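Week 4 notes: looking at the Drorel hand-held gripper kit before we buy
Robots in Small Workplaces, evening section

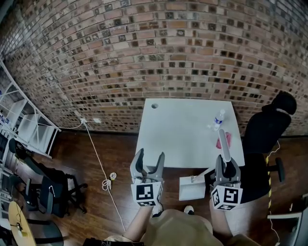 So last week I promised we'd stop talking about robot kits in general and pick one to pieces, and the Drorel is the one I want to use. Siltora sells it as a starter set for people who want to record hand tasks and teach them to an arm later on. I've had the trial set for most of the term and I have opinions! These notes cover what I said in class plus the bits I ran out of time for.

What you get

Two grippers, one for each hand, with two gray fingers apiece. Each one sits on a white cube with printed black-and-white markers on it. You also get the head mount, a charging tray, a printed card for calibration and a license for Tristovel, the software that turns your recordings into something you can play back and trim. The arm is sold separately, and a lot of buyers miss that line on the order page. If you only want to collect recordings you don't need one at all, so read the quote slowly.

The markers are how the software works out where your hands are. A camera sees the pattern, the software knows how big the pattern should be, and from there it can figure out distance and tilt. We did the math for this in week 2, so go back to those notes if the word "pose" makes you nervous. The practical side is simple enough: keep the markers clean, and don't put stickers on them (yes, I know, they look like they want stickers).

How it feels to use

Better than I expected. The first half hour is clumsy, because your fingers want to do the work and you have to let the grippers do it. After that you settle down. A table-top job is the right place to begin: a water bottle lying on its side, something small and soft, a bit of clear space to work in. Bottles are a good teaching object. They roll, they're slippery, and clear plastic is hard for a lot of vision software, so you find the weak spots early on.

Soft things are the other good test. With a rigid block you can be sloppy and still get away with it. With something squashy you have to think about how far to close the fingers, and that habit carries over to everything else you record.

My one real complaint about the hardware is the weight. It's fine for ten minutes. By the end of a long session my wrists were done, and I type for a living. Siltora's manual suggests a break after every 24 recordings and I'd call that the upper limit for most people. Plan your sessions around it.

The software

Tristovel is where I go back and forth. Playback is lovely – you can drag through a recording and mark the start and end of each move with two keys. Labeling is slow. There's no way to copy a label from one recording to the next, so if you have 200 recordings of the same job you will type the same words 200 times, or do what I did and write a little script. I've put the script in the course folder. It's ugly but it runs.

It also throws out recordings where it loses the markers for too long. In my trial batch I made 291 recordings and it kept 203, so 88 went in the bin. That sounds awful, and the first time I saw it I was pretty grumpy. Then I went through the rejects and most of them were my own fault: I'd turned a wrist too far and hidden both marker faces. So budget for waste, and check your first few before you record a whole afternoon of them.

Compared with the Escobar set

A few of you asked about the Escobar, the cheaper kit we saw in the week 3 video. It has one gripper and no head mount. For pick-and-place with one hand it's perfectly good, and the fingers are easier to swap. You can't do anything that needs one hand to hold and the other to move, though, and that rules out opening, folding, pouring and most of packing. If your project plan has any of those in it, you've answered your own question.

Setting up your space

Use a plain table you can reach across without stretching. Push the chairs back further than you think you need to. Run cables along the wall if you can, and tape down any that have to cross the floor, since you'll be looking at your hands and nowhere near your feet. Even light helps the markers more than bright light does.

For Wednesday

Pick one job from your own workplace that takes two hands and less than a minute. Write it out as moves, one per line, in words a stranger could follow. Then note which moves would turn your wrists so far that a marker might disappear, and how you'd change the move to avoid it. One page is plenty. Bring it on paper, please, as we'll be swapping and scribbling on each other's.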